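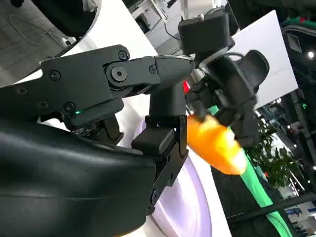 Two hands at the plating table. The one holding something orange is having a moment.

1/ Month two of robots on the plating line at Stustton. I used to plate buns. Now I stand near something that plates buns, and my job title got longer.

2/ For the newcomers: we send trays out to offices, up to 700 on a bad day in October. Plating was always the job people got put on when they'd annoyed Vasilică Furtună. He has had to find new punishments.

3/ The arms came through Grenditz. Catinca Neagu from their side trained us for an afternoon and left a binder of 100 pages. Page one says the system is intuitive.

4/ What changed for me: my wrists feel great. My patience, less so. I can put a bun on a plate without thinking. Try writing down how you do it. I'm on my fourth draft of "set it down gently."

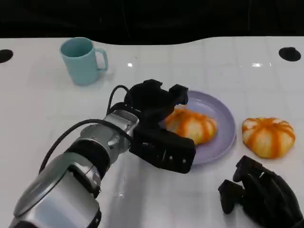
Bun on a plate, bun beside a plate. Mug minding its own business.

5/ We practice on one table with one plate and a couple of striped buns. Cornel Pascu calls it the smallest restaurant in the county and keeps asking if they take reservations.

6/ Nobody got let go, I'll say that. Two people moved to packing, and packing is colder and starts at 5 a.m. – so "nobody got let go" is carrying a lot of weight in the company newsletter.

7/ Ashraful Thambiah asked management who gets the time we save. The answer was that it would be "reinvested in quality." I have looked for it in my paycheck and in my lunch break and will report back.

8/ The odd part is I miss the talking. Four of us at a table, hands busy, you heard everything. Who was moving, whose kid had an ear infection. The arms have a fan noise and no opinions about anyone's brother-in-law.

9/ Cornel Bucur now says good morning to the left one. He's been here longer than the building's heating, so we let him.

10/ Anyway, break's over. Draft five: "set it down like you have to eat it."

Contact | © Stustton shop floor notes | Back to top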